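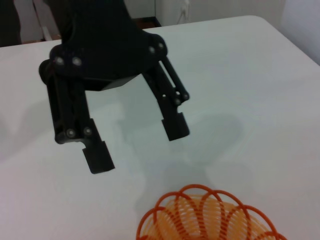

The gripper over its white table, fingers open.

We took the slow train out to Sornano for the open day at the old Brunner works, and I'm so glad we did, even with the change at Tranereo and the long wait on the platform (bring a sandwich, the kiosk was shut). Covadonga Barrios had talked me into it over dinner, mostly on the promise of looms, and looms there were!

The weaving hall is on the ground floor and you hear it well before you get to the door. Our guide, Anselmo Moya, started here as an apprentice at 19 and seems to know the temper of every machine in the building. He let us feel the wool before and after carding, then walked us through the warping, where 67 bobbins feed a single narrow blanket. I could have stood there all afternoon, and Covadonga very nearly did.

After that came the dye room, which smells of vinegar and wet dog, and the pattern archive upstairs, with drawer after drawer of little swatches pasted onto cards. My favorite was a mustard and gray check called Sullow, last woven for a hotel that closed years ago. Anselmo says they may bring it back in December if enough people ask, so please ask.

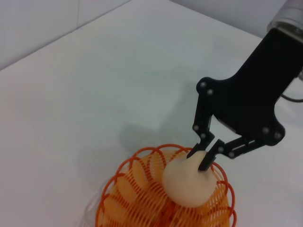
Getting there and what it costs

Tickets were 4 euros at the gate and the tour takes a good hour and a half, longer if you're in a chatty group like ours. Bus 29 goes from Sornano station to the works, though the walk along the canal is pretty and mostly flat. Wear shoes you don't mind getting fluff on. The shop sells seconds at the back, on the low shelves, and I came home with two blankets and a very heavy bag.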